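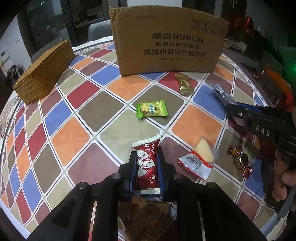
Grasp Timing and the Diamond Cloth

The planner used in the Dravley project treats a packet held between two fingers as a rigid body. For candy wrappers this assumption is poor. A glossy red packet gripped by its sides bends at the crimped ends, and the pose estimate moves with it.

In July I revised the perception step with Hortensia Giraldo. The earlier version separated objects from the table by color alone, and a patterned cloth with red, blue and brown diamonds defeated it regularly. Gold foil lying over a red diamond was a common failure. The present version compares 12 consecutive frames and discards any outline that follows the white bands of the cloth.

Two matters remain open. Partly transparent packets are still merged with whatever lies beneath them, and the finger width is logged later than the image to which it belongs. Duván Chambi has proposed a shared clock for both streams. I intend to test his change on the 187 recordings already labeled before the planner is altered again.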